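Workshop notebook – Jul 7, 2023

Closet doors and bedding, the Gradell flat

Morning on the bedroom at last. I've been putting this one off while I fussed with the kitchen drawers, and I'm a bit sorry I did, as it's the nicest room in the place and I could have been enjoying it all week.

First job was the closet. Tall wooden doors, vertical panels with a groove between each one, the whole run going from the ceiling down. I love them. I also now know exactly how much dust lives in a groove. I started with a damp cloth over a butter knife (the old trick) and gave that up after the first door because the cloth kept bunching at the bottom and leaving a little grey plug behind. Switched to the narrow paintbrush, the one with the taped handle, top to bottom, then the vacuum with the soft head. Much better! If anyone does the hall closet after me, go straight to the brush. Don't bother with the knife.

The wax is a question. I had the tin of Jimell out and tried a patch on the inside of the left door, low down where it won't matter. It went on fine and buffed up nicely, but it's a shade warmer than what's on there now, so if we do one door we're doing all of them, both sides, and that's most of a day. The Ladefoged tin is clearer I think, but there's only a scraping left in it and I don't remember where we bought it. Triin might know. I've left the patch so people can look at it in daylight and argue.

Hinges: one squeaks. Drop of oil, worked the door back and forth twenty times or so, still squeaks, just lower. I can live with lower. The catch on the same door is stiffer than its neighbour and wants a proper shove with the heel of the hand. I haven't touched it. Last time I adjusted a catch I spent the rest of the afternoon adjusting catches.

Then the bed, and this is the part I wanted to write up properly, seeing we've all been doing it differently and grumbling about each other's corners. The white duvet goes into its cover by rolling. Cover inside out, flat on the mattress, opening at the foot. Duvet on top, matched at the corners. Roll the two together from the head end like a big sausage, flip the open end of the cover round the roll, do up the middle buttons, and unroll. I'd always done it the climb-inside-and-hope way, so this felt like cheating.

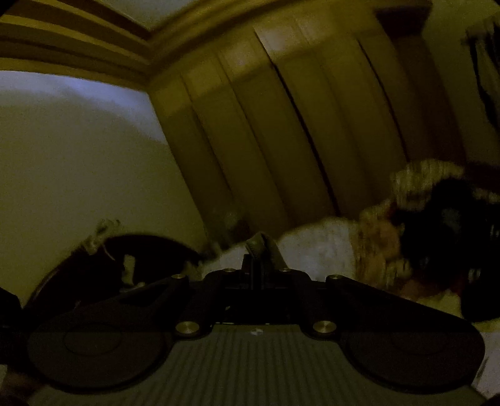

What goes wrong with rolling is the corners, every time. If the first fold isn't square you find out at the very end, with one corner stuffed full and another one hanging empty like a sock, and then you're in there up to the shoulder anyway. My second go I clipped the two head corners with clothes pegs before I started and took them out once it was unrolled. That fixed most of it. Four pegs might be better than two, though getting the foot ones out through the opening is fiddly. Will try it.

Time, for what it's worth: first go was 536 seconds by the kitchen timer, with a phone call in the middle that I didn't stop the clock for. With pegs, 114. I'm not claiming a record, but I did stand there feeling pleased with myself for a while.

Smoothing it out afterwards is its own thing. I don't think we should be aiming for hotel flat. A duvet that's been slept under for one night looks rumpled whatever you did the day before, and pulling it tight only shifts all the filling to one side. Two good shakes from the foot, let it land, leave it alone. Triin Ozoliņš does a third shake from the side and swears by it – I tried it and got a draught up my sleeve and not much else, but she's taller than me.

Ceiling next. The crown moulding is the stepped kind, so there's a ledge for every step and every ledge needs doing. Long duster first, dry, working away from the window. I should have done this before the bed, obviously. I know! I put an old sheet over the duvet and carried on, and I've written CEILING FIRST in large letters on the inside of the cupboard with the cleaning things.

The pale walls got a dry wipe only. I wanted to try the sponge near the closet end, but the last time I sponged a pale wall I made one very clean circle and had to keep going until I ran out of wall. There's a faint scuff at knee height that I'm calling character until someone complains.

Money: the quote from Plelleo for new closet doors all along that wall came in at around 2,000 dollars, before fitting. I'm against. The ones we have are solid enough and they suit the room, and I'd sooner spend a bit of that on a decent second duvet cover so we aren't waiting on the line every time it rains. I said I'd give them an answer by September so there's no rush, but if you have an opinion write it under here in pen.

Still to do
Look at the wax patch on a bright morning
Pegs on all four corners, time it again
More oil for the hinge, or learn to like the sound
Ask Triin about the Ladefoged tin
Wash the dusting sheet and put it back with the dust sheets, colour tag on it this time

Paintbrush is drying on the laundry sill. Please don't paint with it.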